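Trirach T-113 책상용 케이블 트레이

T-113은 상판 하부에 고정하는 개방형 케이블 트레이이다. 멀티탭, 어댑터, 신호선을 바닥에서 분리하여 수납한다. 높이 조절 책상과 고정식 책상에 모두 설치할 수 있다.

사양
재질: 냉간압연강판, 분체도장
길이: 1090 mm
깊이: 113 mm
최소 상판 두께: 21 mm
색상: 백색, 흑색

설치
상판을 뒤집거나 하부에서 작업 공간을 확보한 뒤 브래킷 위치를 표시한다. 동봉된 나사는 목재 및 파티클보드 상판용이다. 유리 상판과 금속 상판에는 별매 클램프 키트(Lazaridis 규격)를 사용한다. 전동 드릴 사용 시 토크를 최저 단으로 설정한다. 브래킷을 모두 가조립한 다음 트레이를 걸고 본조임한다.

배선
전원선과 신호선은 격벽 양쪽으로 나누어 배치한다. 높이 조절 책상에서는 최고 높이를 기준으로 여유 길이를 확보하고, 이동 구간의 케이블은 트레이 측면 홈에 고정한다. 키보드와 마우스 등 유선 입력장치의 케이블은 후면 슬롯으로 인입한다. 슬롯 폭은 13 mm이며 이보다 큰 커넥터는 트레이 개방부로 통과시킨다.

유지관리
마른 천으로 닦는다. 용제와 연마제는 도장면을 손상시킨다. 책상을 옮긴 뒤에는 브래킷 나사의 조임 상태를 다시 확인한다.

구형 Flondham 브래킷과는 구멍 간격이 달라 호환되지 않는다. 교체 시에는 상판에 새로 천공해야 한다.
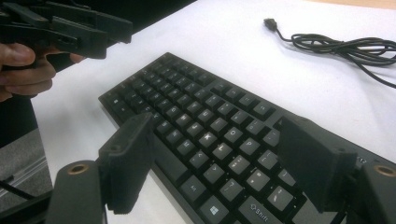

기존 구멍을 메우지 않고 사용할 경우 새 구멍과의 간격을 21 mm 이상 유지한다. 브래킷은 단품으로도 주문할 수 있다.

제품 문의: Trirach 고객지원 | © Trirach. All rights reserved. | 맨 위로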